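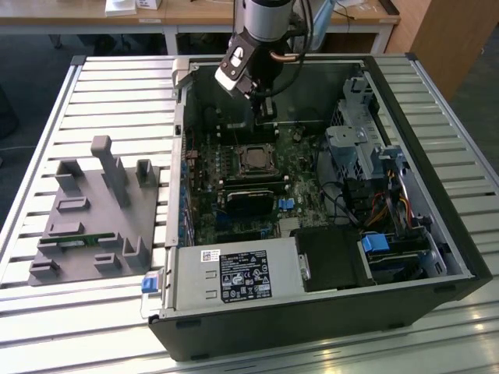
Kilus has kept us busy since our last report to the Eberhard fund, and I'm glad to say most of the news is good. The game is now playable from the opening harbor through to the end of the third island, and our outside testers have been through all of it at least once. We have spent more of this period on old hardware than we planned to, but we promised you in the proposal that the game would run on modest machines and we'd like to keep that promise. The Linux build starts cleanly on every machine we own, and the Windows build has been steady for weeks.

Now to the trading system, which I know was the part your reviewers were most curious about (and a little worried about, which was fair!). In the autumn version, a player could buy salt in the first town, sell it in the second, and be rich before meeting a single rival. We tried raising the prices, and that only made the start dull. What we have now is slower and I think much nicer – each town remembers what you sold there and for how long, and the rival houses read the same ledger you do. Out of 342 completed test games, only 19 were won by salt alone, and I can live with that.
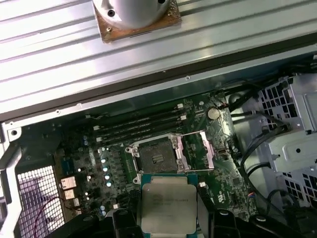 The rival houses themselves still need work. They are good at trading and poor at giving up, so a house that has plainly lost will keep sending the same two ships out until the last turn. It looks sad and it makes the late game longer than it should be. We have a fix half done, where a beaten house offers to merge with its strongest neighbor, and we hope to have it in the next test build.

Saved games were our one real setback. When we moved over to the Merum engine update in February, saves from before the change would load with the map fine and the crews missing. We lost roughly 3 weeks to that. Older saves now convert properly, but the map editor slipped as a result and will come in the next period instead of this one. I'd rather tell you so plainly than squeeze in something half working.

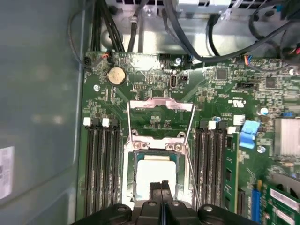 Writing and sound are both ahead of schedule, to my own surprise. All 698 event texts are in the game, edited and checked for length on small screens, and the music for the first two islands is finished. The third island is borrowing its tunes from the first for the time being – a few testers noticed, and were kind about it.

On money, we are slightly under budget. The studio space at Trukeck cost less to heat than we feared, and we'd like your permission to move what was left over into translation. German and Polish would come first, as those are the languages our testers ask for most.

For the next period we plan to finish the map editor, settle the rival houses and put a public demo together. A fresh build for your reviewers is ready whenever they want it, with the new tutorial switched on. Please do ask them to play past the first storm, where the game really opens up.

Submitted 11/03/2022 by the Kilus team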